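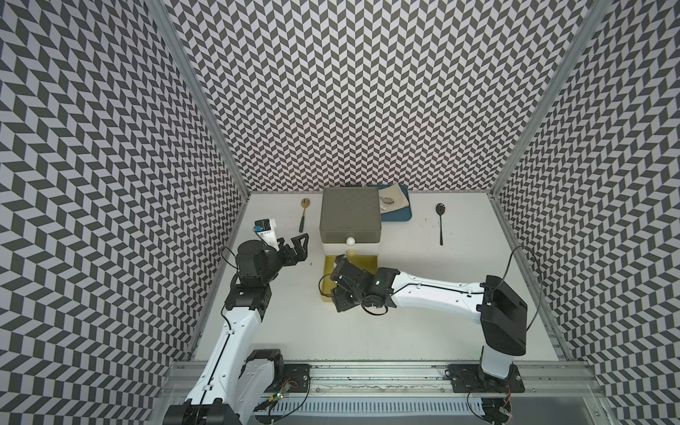 Nuka驻店厨师计划：年中进展报告

分类：项目与资助 > 餐饮 > 进展报告
阅读时间：11分钟

报告人：Darcy Lavoie
报告期：春季开始，到七月底

各位资助方的同事：

您们好。按照资助协议，我应该在年中提交一份进展报告，说明工作做到哪里、钱用在哪里、还有什么困难。去年的申请书我是用英文写的，后来请人翻译，有几个菜名翻译得不准确，引起了一些误会。所以今年我决定自己用中文写。如果有句子不通顺，请您们原谅，也请直接告诉我，我会改正。

一、计划的背景和今年的变化

我先简单重复一下计划的内容，因为贵处今年换了负责的同事。Nuka是Drimthorpe镇上的一间小餐厅，白天卖简单的午餐，晚上的厨房以前是不使用的。驻店厨师计划就是利用晚上的厨房，请还没有自己餐厅的厨师来做一段时间的菜单。厨师自己决定做什么菜，自己订价格，自己面对客人。我们提供厨房、基本的食材费、一位帮厨和一位负责大堂的同事。厨师离开的时候，要留下完整的食谱，写到别的人可以照着做出来的程度。

今年有一个比较大的变化。以前每位厨师只做两个星期，我们觉得太短。第一个星期厨师还在找锅放在哪里，第二个星期刚刚顺手，就要走了。从今年春季开始，驻店时间改成四个星期，中间有一个晚上不营业，只用来试新菜。这个改变让每年可以邀请的厨师变少，我在去年的会议上已经说明过。到现在为止，我认为这个决定是对的，后面我会讲理由。

二、完成的工作

到七月底，一共有7位厨师完成了驻店。其中有一位原来排在秋季，由于她工作的酒店夏天装修，她有空，我们就把她提前了。为了容纳她，有一段时间我们让两位厨师共用厨房，隔天轮流营业。这个安排对厨师来说比较累，冰箱的空间也很紧张，以后我不建议再这样做。

晚餐一共卖出1,346份套餐。这个数字只计算付了全价的套餐，不包括试菜晚上请邻居来吃的，也不包括员工餐。申请书里我写的全年目标，我们应该可以在秋天结束以前达到。不过我想提醒一点：夏天的客人有很多是到海边旅行的人，天气冷了以后他们就不来了，所以不能简单地用上半年的成绩去计算下半年。

食谱方面，收到并且整理好的有154份。整理好的意思是：份量已经统一用克，温度已经写清楚，并且由不是原作者的人在我们厨房里做过一次。没有做过的食谱，我没有计算进去。有几位厨师写食谱非常详细，连洗菜的水要换几次都写了；也有厨师交来的是一张纸，上面只有材料，没有做法，我要打电话一道一道地问。打电话的时间比我预计的多很多，这件事在预算部分我还会提到。

驻店结束以后，有3位厨师已经找到了固定的场地。一位在Kevville租了一间旧的面包店，现在只做早餐和中午的汤；一位和朋友合作，在市集里有固定的摊位；还有一位留在Drimthorpe，接管了河边酒馆的厨房。酒馆的老板是来吃过她的晚餐以后，才开始和她谈的。申请书里我写过，希望驻店可以成为厨师和场地之间的介绍，这一位的经历最接近我当时的想法。

三、菜单和客人的反应

我想多写一点关于菜的内容，资助报告里常常只有数字，但是这个计划的中心是吃饭。

春季第一位厨师做的是烟熏和腌渍的菜。她用本地的鲭鱼，先用盐和糖腌，再用苹果木轻轻地熏，配酸的大黄和黑麦面包。这道菜从第一个晚上到最后一个晚上都在菜单上，中间她想换掉，客人不同意。她的另外一道菜，甜菜根煮在酸奶的乳清里，客人的意见就不一致，有人写卡片说这是他吃过最好的甜菜根，也有人把整盘都留下来了。她没有改做法，只是把份量减小，价格也减低，后来剩下的就少了。

第二位厨师的家庭来自几个不同的地方，他的菜单也是这样。他做一种很慢的羊肩，晚上放进烤箱，第二天下午拿出来，用手撕开，拌烤过的孜然、薄荷和石榴糖浆。羊肩的成本很高，我当时很担心。后来他用剩下的骨头煮汤，汤又用来煮大麦，作为前菜，这样一块肉可以用在两道菜里，成本就回到了计划的范围里面。他把这个计算的方法写在食谱后面，我认为对以后的厨师很有用。 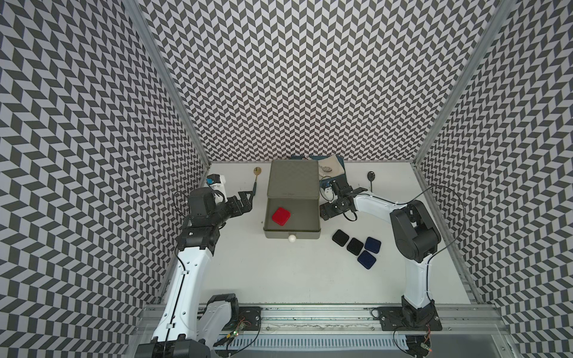 他还做了一件我没有想到的事情，就是把甜品做得非常简单。一块冷的米布丁，上面一层烤焦的糖，旁边是当天买到的水果，没有别的东西。厨师们通常想在甜品上表现技术，可是我们的厨房没有专门做甜品的位置，烤箱在晚餐时间又是满的。他接受了这个限制，所以出菜很准时。后来的厨师我都请他们看一看他的甜品食谱，再决定自己要做什么。

提前来的那位酒店厨师，以前主要负责宴会。她很习惯一次做两百人的份量，对二十几个座位的小餐厅反而不习惯。第一个星期她准备得太多，剩下很多酱汁和烤蔬菜。第二个星期我们一起看了每天的剩余记录，她把菜单从八道减到五道，剩余立刻减少。她的鸡肝酱配樱桃是夏天卖得最好的前菜。她告诉我，在酒店里她已经很久没有看到客人吃她做的菜时候的表情了。

素食的菜单是一个弱点。每位厨师都有素食的选择，但是除了一位厨师以外，素食的主菜看起来都像是从配菜里拿出来放大的。客人的卡片里也有这个意见。唯一做得好的是最后一位厨师，她用一整个根芹菜，包在盐面团里烤，在桌子旁边打开，浇榛子和褐色黄油的酱，吃纯素的客人就换成烤过的榛子油。从秋季开始，我会在邀请信里写明，素食主菜要和其他主菜一样经过试菜的晚上，一起接受意见。

四、为什么延长驻店时间是对的

前面我说过要讲理由。第一个理由是菜变好了。我比较了厨师第一个星期和最后一个星期的菜单，差不多每一份都有明显的修改，大部分修改发生在不营业的试菜晚上以后。以前的两个星期里没有这样的时间。

第二个理由是客人会回来。我们用很简单的方法记录：订位的时候，大堂的同事会问是不是来过。今年有不少客人在同一位厨师的驻店期间来两次，第一次自己来，第二次带家人或者朋友。这在以前是很少见的，客人听朋友推荐、想来订位的时候，厨师已经走了。

第三个理由和帮厨有关系。帮厨是我们付工资的，每一位厨师都要重新教他。时间太短的时候，他只学到切菜的方法。现在他可以学到一些完整的菜，有一位厨师生病的那个晚上，前菜和汤都是他负责的，客人没有投诉。他已经问我，明年可不可以申请自己做一次驻店。我告诉他可以申请，但是要和别人经过一样的选择过程。

延长时间也有缺点，我应该写清楚。有孩子的厨师很难离开家四个星期。春季有一位我很想邀请的厨师，就是因为这个原因拒绝了。我在考虑明年留出一部分时间，可以分成两段来做，中间回家休息。我还没有和餐厅的房东商量，所以现在只是一个想法。

五、供应商和食材

蔬菜和水果主要来自Drimthorpe附近的两个农场，这一点和去年一样。鱼是每天早上五点半在码头买的，厨师必须自己去至少一次，这是我们的规定。有几位厨师一开始觉得太早，去了以后又自己要求再去。

干货和油我们换了供应商，现在从Mets订货。原来的供应商涨价，而且最小的订货量对我们来说太大，面粉放久了味道会变。Mets可以送小包装，单价高一点，可是浪费少了，总的支出没有增加。只有一个问题：他们的香料质量不稳定。六月送来的烟熏辣椒粉几乎没有味道，那位厨师最后自己从家里带来。我已经写信给他们，他们答应换货，换来的那一批是好的。

剩余的食物，能够再使用的，我们做成第二天的员工餐或者午餐的汤。不能使用的送去农场做堆肥。贵处去年的意见里希望我们用重量来记录剩余，我们从四月开始这样做，之前的几个星期只有文字记录，所以上半年没有完整的总数，对此我很抱歉。下一次的报告里会有完整的半年数据。

六、预算的使用

详细的账目在附件的表格里，我只说明和计划不一样的地方。

食材费用比预算低一点，主要是夏天的蔬菜便宜，还有大麦汤那样的做法影响了后面的厨师，大家开始认真考虑边角料。省下来的部分我没有移到别的项目，还保留在原来的科目里，冬天的食材会贵一些。

整理食谱的费用超过了预算。我原来只计算了打字和校对的时间，没有计算打电话追问和重新试做的时间。我希望可以从宣传费里移一部分过来。宣传费用得很少，现在客人大部分是听别人介绍来的，我们只印了菜单卡片，没有做广告。这个调整需要贵处书面同意，申请表我已经填好，和这份报告一起寄出。

设备方面，五月旧的抽油烟机停了，修理的费用由餐厅支付，没有使用资助款。有两个晚上因此没有营业，已经订位的客人全部改了时间或者退了款。

七、遇到的困难

最大的困难是住宿。夏天Drimthorpe的短租房价格很高，四个星期的驻店使这个问题更加明显。申请书里的住宿补贴是按照春天的价格计算的，七月的厨师自己付了差额。这对他不公平，我打算从餐厅的收入里还给他，目前正在和他确认金额。明年的申请书里，我会把夏天和其他季节分开计算。

第二个困难是订位以后不来的客人。下雨的晚上比较严重。我们试过收一点订金，有些年纪大的客人不习惯在网上付款，就不来了。现在的办法是下午三点以前给每一桌打电话确认，花时间，但是有效果，大堂的同事也说客人喜欢接到电话。

还有一个小一点的困难，是食谱的署名。有一位厨师的一道鱼汤，是从她以前工作的餐厅学来的，她做了修改，但是基本的方法是一样的。我不确定这算不算她的食谱。最后我们在食谱上写明了来源，她也写信告诉了以前的主厨，主厨没有反对。以后交食谱的表格里会增加一栏，让厨师写明做法是从哪里学来的。

八、下半年的安排

秋季的厨师已经全部确认，名单在附件里。其中有一位专门做面条和饺子，她需要比较大的台面，我们会把午餐用的面包架移到后面去。另外一位做野味，要等到季节开始才能确定菜单，所以他的菜单会比别人晚寄给您们。

食谱集的编辑工作十月开始。我们决定按照季节排列，不按照厨师排列，这样家里做饭的读者比较容易使用。厨师们看过样页，有一位不太高兴，觉得自己的菜被分散了，我答应在书的后面加一份按照厨师排列的索引。照片还没有开始拍，希望用厨房里正常出菜的盘子来拍，不另外布置。

Kevville的那间早餐店愿意在冬天提供几个晚上，给我们做一次小规模的交换：我们的一位厨师去那边，他来我们这边做一顿长的周末午餐。这件事不需要额外的经费，只有交通费，可以从现有的预算里支付。如果贵处有同事想来吃饭，请提前一个星期告诉我，我会留位子，也请写明有没有不能吃的东西。

预算调整的申请，希望可以在九月中以前得到答复，食谱集的编辑需要知道她有多少工作时间。剩余重量的记录表如果您们有喜欢的格式，也请寄给我，我们现在用的是自己画的表格，下个月可以更换。

此致
敬礼

Darcy Lavoie
Nuka驻店厨师计划，Drimthorpe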